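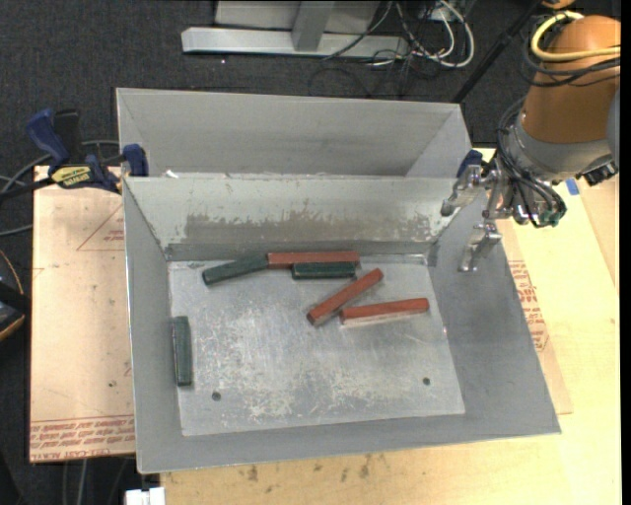
Tornitz block count is back, and so are the old gray bins

October 23, 2020

The blocks may get the glory, or would if there were any, but the sturdiest things at the Tornitz block count remain the bins. The gray metal tubs have come out again this fall for the town library's yearly sorting drive, in which every building block owned by the play corner is tipped out, checked, matched by color and put back where it was supposed to be all along.

There are 1388 blocks on the books. Last year's count came to eight fewer, which the library's report called "within the range of coats," meaning that children leave with them in their pockets. Three of the eight came back by mail. One was in an envelope with no note and not enough postage.

The work is slow and mostly quiet. Blocks go into a bin a handful at a time, red and dark green together, and are lifted out by color until the bin is bare. Then comes another handful. A bin with six blocks in it, three of each color, is a typical round, and it takes less time than people expect and more than they would like after the first hour.

The bins themselves have sloping sides and a flat floor, so a dropped block tends to slide toward the middle and stay there. They also have the look of things that have worked for a living. The floors are scratched and scuffed and rubbed cloudy in patches, and the far wall of the one in heaviest use has a long brownish band where the surface has been worn ragged. A proposal to repaint was raised two years ago, priced, and not raised again.

Two bins stand edge to edge on the table, held by a blue and black bar clamp. The clamp dates from the count before last, when an unsecured bin traveled the length of the table during a busy stretch and went off the end with 300 blocks on board. The noise was heard in the reading room, where it is still brought up.

The rules have changed a little. Blocks used to be sorted by color and length at the same time, a system that produced four piles, several disagreements and a tray labeled "other." This year color comes first and length is left for a second pass in November. The "other" tray has been retired, though a shoebox near the radiator seems to be doing the same job under no name at all.

The Urio branch, which holds its own count, sorts on a carpet and finishes a day sooner. Tornitz regulars point out that Urio has only 440 blocks and that a carpet can hide a good many of them. Urio has not replied, unless you include the postcard now taped up beside the returns desk, which shows a carpet.

Most of the Tornitz set came from Seveck, a toy workshop that closed its doors long ago, and replacements have been a sore point ever since. A batch ordered from Britel last spring turned out to be a shade too bright in the red and a hair too short in the green, enough to make a tower lean by the fifth floor. Those blocks have been moved to the toddler shelf, where towers of that height are rare and seldom mourned.

Worn blocks are kept unless they splinter. A chewed corner is not considered damage. Blocks with names written on them are sanded if the ink is fresh and left alone if it is old, on the grounds that whoever wrote it is probably paying taxes by now.

Anyone who finds a red or green block at home, under a car seat or in the bottom of a stroller is asked to drop it in the book return slot. Please wrap it in something first. The slot empties onto a metal chute, and the staff have had enough surprises from that direction. There is no fine and no form to fill in.

The play corner stays open during the count with puzzles and a train set on loan from the back room. The train set has no official inventory, and there are no plans to start one.

Results will be posted by the front door in November, next to the parking notice.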